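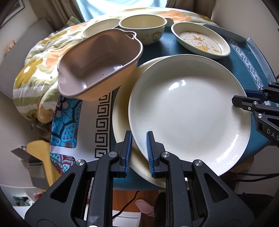

How do you get gray marks off white plates?

Rub them with a paste of baking soda and water on a soft damp cloth, rinse, and wash the plate as usual. Most gray marks are metal left behind by knives and forks, and they sit on top of the glaze.

Use two parts baking soda to one part water. Work in small circles and let the paste do the job. A plate with a lot of marks may need a second round. If the marks are still there, move on to a powdered cleanser made for stainless steel or ceramic cooktops. Read the label first and try it on the underside of the plate. Keep any abrasive away from gold or silver rims and from painted patterns.

Do not use steel wool. It leaves more gray than it takes away.

Tea and coffee stains

Brown rings in cups come off with the same paste. For a teapot or anything with a narrow neck, put in a tablespoon of baking soda, fill with hot tap water and leave it overnight. Denture tablets work too, one per cup.

Old stains that have gone down into fine cracks in the glaze are another matter. Soaking can lighten them, but it rarely clears them. Bleach is often suggested for this and I don't recommend it on older dishes. It can get under the glaze and lift it.

Dried-on food

Egg and starch come off best with cold or lukewarm water. Hot water sets them. Scrape with a plastic scraper or an old gift card, soak for 20 minutes, then wash. Grease is the opposite, so use the hottest water your hands can stand and plenty of soap.

For oatmeal, rinse the bowl as soon as it's empty. Ten minutes later it's cement.

In the dishwasher

Face plates toward the spray and leave a gap between each one. Plates that touch will rattle, and rattling is how rims get chipped. Wide-rimmed plates often don't fit the front rows, so try the back, or the side with the wider spacing. Check that the spray arm turns freely before you close the door.

A white film that wipes off with vinegar is hard water. Add rinse aid and check the softener salt if your machine takes it. A cloudy look that vinegar won't touch is usually etching, mostly seen on glasses, and it's permanent. Use less detergent on the rest and choose a cooler cycle.

Hand wash anything with a metallic rim, anything glued, and anything you would be sorry to lose.

Stacking and storing

– Stack by size, largest at the bottom.
– Keep everyday stacks to eight or nine plates. Taller ones are awkward to lift and hard on the bottom plate.
– Put a paper towel, a coffee filter or a circle of felt between good plates. The unglazed foot ring on the bottom of one plate is what scratches the face of the next.
– Lift plates off the stack. Don't slide them.
– Hang cups from hooks only if they are used often. Otherwise stand them upright in a single layer.

If a foot ring feels rough, smooth it with fine wet sandpaper, 400 grit or higher. Keep it wet the whole time so there is no dust, and rinse well. It takes a minute or two per plate and saves both the other plates and your tabletop.

Chips and cracks

A small chip on the outside edge can be sanded smooth the same way, but then keep that plate for show or for under a flowerpot. Bare clay soaks up water and food. The same goes for a plate with a crack you can feel with a fingernail. Household glue is not food safe, whatever the repair looks like.

To check a plate for a hidden crack, balance it on your fingertips and tap the rim with a knuckle. A sound plate rings. A cracked one gives a dull knock.

Warming plates

Set the oven to its lowest setting, 170°F on mine, and warm the plates for 10 minutes. Start with a cold oven. Don't put a plate straight from the refrigerator into a hot one, and don't set a hot plate on a wet counter. Leave gold-rimmed plates out of the microwave.

Questions from readers

Rocío Quiroga asks whether lemon juice will do in place of vinegar for hard water film. It will. Strain it first, and rinse right after, as acid left standing can dull a decorated surface.

Another reader wants to know if new plates mark less than old ones. Glossy plates mark less than matte ones, whatever their age. Matte glazes show every knife stroke, and they need the paste more often. In our house that means once in February and again before the holidays.

Last updated 24 December 2024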